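Gloss panel

A gloss panel is a flat sheet with a smooth, reflective face, used for cupboard doors, drawer fronts, appliance fascias, splashbacks and the sides of cabinets. The face may be glass, acrylic or another polished plastic, or a lacquer or film laid over a board. Dark gloss panels in black, charcoal and smoked grey are common in kitchens, living rooms and offices, often beside matte or pale surfaces.

The term is used loosely in the furniture trade. Some makers keep it for solid sheet material and call coated boards "gloss fronts", while others use the two names for the same product.

Materials

Glass panels are normally toughened, and the colour is applied to the back as a fired or sprayed coating. The face stays clear, so reflections appear to sit slightly in front of the colour. Glass resists scratching from ordinary cleaning and tolerates heat well, but it is heavy and cannot be cut or drilled after toughening.

Acrylic panels are lighter and can be sawn and drilled with workshop tools. The surface is softer than glass and picks up fine scratches if it is wiped dry. Tinted acrylic may be left translucent, with a shelf or light fitting behind it, or bonded to a backing board to make it opaque.

Lacquered panels are made by spraying a board in several coats, sanding between coats and buffing the last. A deep black is generally considered the hardest colour to finish, as dust specks and sanding marks show in it more than in white or cream.

Film-faced and foil-wrapped panels are the cheapest of the group. The film is pressed onto the board under heat. It can lift at the edges near ovens and kettles.

Edges and trim

The edge of a gloss panel is its weakest part and is usually covered. Board panels take a thin edging strip, either matched to the face or in plain black. Glass may be polished and left bare, or set into a narrow metal or plastic border. Where two panels meet, a fine gap is left for movement and for the swing of the door. A polished or bevelled edge catches light from a window and can read as a bright line down the side of the panel.
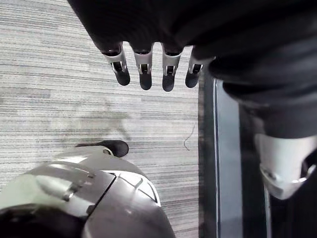
Colour and reflection

A dark gloss surface has little brightness of its own and takes much of its appearance from the room. Under a clear sky it may look blue or bluish grey, and under warm lamps it shifts towards brown. The effect is strongest at a low angle, where even a black panel can look pale. Showrooms tend to light such panels from the side, and buyers are often advised to look at a sample upright in the room where it will be used.

Flatness also affects the reflection. A board with a slight bow gives a wavering image, and a faint pebbled texture known as orange peel can appear in sprayed lacquer. Glass generally gives the cleanest reflection of the group.

Use in furniture

Gloss fronts became widespread in household furniture during the twentieth century, as sheet plastics and fast-curing lacquers became available to ordinary factories. Small workshops took them up as well. The cabinetmaker Valdir Rangel used smoked acrylic for the sliding doors of his Potitz sideboard, a low piece 8 feet long with a matte black carcass. A later version by Gilmar Damasceno replaced the acrylic with back-painted glass and added a steel track to carry the extra weight.

The Skultberg range of wall units, drawn by Dougal Shearer, was sold with a choice of gloss or matte doors on the same frame. Its first production run was 1,000 units, and the doors could be swapped by lifting them off their hinges. The supplier Brindex made replacement fronts for the range for 20 years after the original doors were withdrawn. The last colours offered were black and a dark grey.

Care

Fingerprints, grease and dust are more visible on dark gloss than on most other finishes. Panels are cleaned with a soft damp cloth and a little dishwashing liquid, then dried with a second cloth. Dust should be rinsed or lifted off first — dragging it across acrylic or lacquer leaves the circular marks known as swirls.

Ammonia-based window cleaner is suitable for glass but can cloud acrylic. Abrasive creams and scouring pads mark every type. Shallow scratches in acrylic can be polished out with a plastic polish. Lacquer can be buffed a limited number of times before the coat wears thin, and chipped glass has to be replaced.

New acrylic and film-faced panels are delivered with a protective plastic sheet on the face. It is left on during fitting and peeled off at the end of the job. Some makers recommend leaving the bare surface to harden for several days before its first wash.

See also

Back-painted glass
Edge banding
French polish
Splashback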